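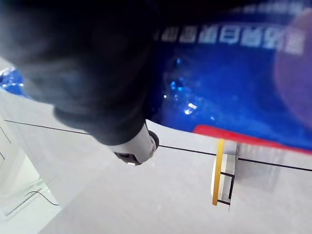

Unit 3: Front-end frameworks and reward-based publishing platforms

Reading before class: the Kabbaj case packet, sections 1 and 2. Bring a laptop with the Flunix starter project installed.

1. What a post module has to do

A post module on a reward-based platform shows the text, the author, the vote count and the pending payout. The first two rarely change after publishing. The last two change all the time, and most interface problems come from treating them the same way.

2. Where the data comes from

Posts are read from a chain node. Votes arrive in blocks, one every three seconds on the Kabbaj test network. The interface should show a vote as soon as the user casts it, mark it as pending, and confirm it when the block comes in. If the node rejects the vote, the pending mark is removed and the old count returns.

3. Caching

Jarmila Štefanec's test feed held 898 posts. Loading all of them at once stalled the page on older phones. She changed the feed to load 12 at a time and kept payouts out of the cache – they were read fresh on each view.

Terms to know: node, block, payout window, optimistic update, stale read.

Lab task

Build a feed in Flunix that loads nine posts per page. Add a pop-up that opens a post without losing the scroll position. Submit the repository link by the end of March. Questions about the lab go to Chidubem Shehu.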